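March, late evening

I begin again with this diary after a pause of two weeks. My teacher Phyllis Stockdale says I must write every day, even if it is only the weather. 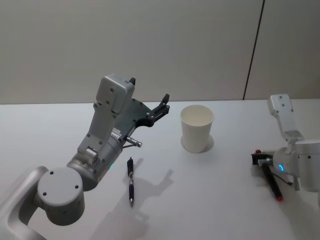
White table, grey wall.

The weather: rain in the morning, then wind. I took the bus to the allotment with the seed potatoes in a shopping bag. The path is still soft near the gate and I walked on the planks that Stuart Wainwright put down in winter. He was there already, cleaning his spade with a handful of grass. He asked if I had chitted the potatoes. I did not know this word. It means to let them grow small shoots before planting, and in my childhood we did the same but I never learned a name for it, not even in my own language.

I dug two rows. My back was all right until the second one. The soil on the left side is heavy and full of stones, and on the right it is dark and quite good, I think from the old compost of the person before me. I found a fork there with a broken handle and a blue marble. I kept the marble.

Jade Fairclough came after lunch with her little boy, who wanted to hold every worm. She gave me a cutting from her blackcurrant and wrapped it in wet newspaper. I tried to give her money and she laughed at me, so I will bring her some beans in summer, if there are beans.

At home I telephoned Hermenegildo. He is planning to come in May, but the ticket was 160 pounds when he looked and he wants to wait. I told him that it will only go up. We talked a long time about our grandmother's garden, and we did not agree where the fig tree was. He says beside the well. I remember it at the kitchen wall, because we could take the figs from the window - but he is older than me, so perhaps he is right.

Supper was soup from yesterday. The cutting stands in a jar on the windowsill until I can plant it.

To do: buy string, return the library book, ask Stuart how deep for the onions. New words: to chit, a clod, soggy. Alarm for 6, the early shift tomorrow.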